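Deisy Taipe had her headset pushed up on her forehead when I got to Golmont on a Tuesday afternoon, and she kept it there for most of our talk. She'd been steering a robot arm around a make-believe dining room since lunch. "Give me a second," she said, "I keep reaching for things on my desk like they're going to move."

I'd come because I wanted to know where the examples come from. Everybody who writes about robots (me included!) loves the finished thing, the arm that clears a table by itself. I had never sat next to the people who show it how. At Golmont that's a team of 5, and Deisy runs it. Their project is called Abdella, and the whole job is to drive a simulated arm through household chores, over and over, and save the good runs so a learning system can copy them.

I asked what counts as one example. "One pick, start to finish," she said. "You come over the object, you line up, you close, you lift, you put it where the instruction says. If I stop in the middle to scratch my nose, that's in there too, and the system will learn to scratch its nose." She laughed, but she meant it. Long pauses are the first thing her reviewers throw out. 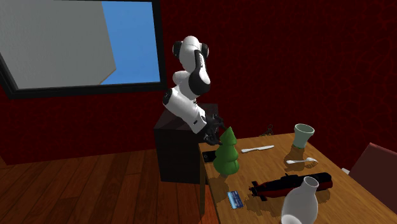
The arm lines up over the toy tree in one of the Abdella table setups.

The objects are a strange bunch, and I told her so. A submarine next to a table knife? Deisy shrugged. "If I only gave it forks and plates, it would learn that tables are forks and plates. I want it to hear 'pick up the tree' and find the tree in a pile of stuff it has no reason to expect."

That pile gets reshuffled by a tool they call Tovix, which was written by Octavio Rivadeneyra, a soft-spoken guy two desks over who had headphones on and clearly hoped I wouldn't come by. I came by. Tovix picks objects from a library of 279, drops them on the table and lets the physics settle. Sometimes it settles badly. Things land on their sides, or end up past the edge of the table. I figured those got deleted right away, but Octavio told me they argue about it. "A cup that fell over is a real problem, people's cups fall over," he said. "A cup stuck inside a table leg is my problem."

Then there's cloth. I brought it up because I'd heard Deisy groan at it earlier, and she groaned again. A rigid object has a few decent places to grab. A crumpled piece of fabric has hundreds, and most of them turn out to be fine until you lift and the rest of it drags half the table along. 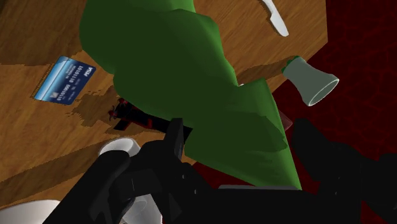 "My first week on cloth I saved 12 runs," she told me. "In a week! With the tree I can do that before my coffee's gone." What helped was changing how she looked for a grip. She used to aim for the middle, since that's what you do with a block. Now she looks for a ridge or a loose end and comes in slow, and she lets herself miss. A miss followed by a calm second try goes into a separate folder, and she's convinced that folder is worth more than the clean one. "A perfect run never shows you how to get out of trouble."

Not everyone agrees with her. Dougal Gunn handles the training side, and when I caught him by the sink he said he'd take a clean run any day of the week. He worries that a model fed on recoveries learns to fumble first. They've been going back and forth on it since October, and from what I could tell they both enjoy it a lot.

I asked Deisy whether the room around the table matters, or whether it's decoration. She got pretty animated about this one. Early on they trained with bare gray walls, and the model did great until someone changed the wall color, and then it reached for nothing at all.

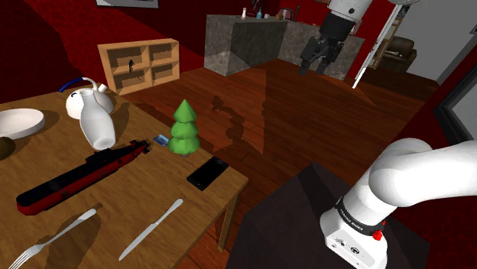
So now the rooms get dressed. Zoila Palomino does that work, and she'd spent the morning on shelves and counters. She also moves the viewpoints, so the same table gets seen from up high, from across the room and from right down by the gripper. "People ask me why I bother with furniture the arm will never touch," Zoila said. "Well, it has to learn to leave it alone!"

I got a turn before I left. Deisy handed me the controllers and told me to pick up the spoon, and it took me 2 tries just to get the fingers pointed down. When I finally closed them I'd pinched the tabletop. She asked if I wanted to save it.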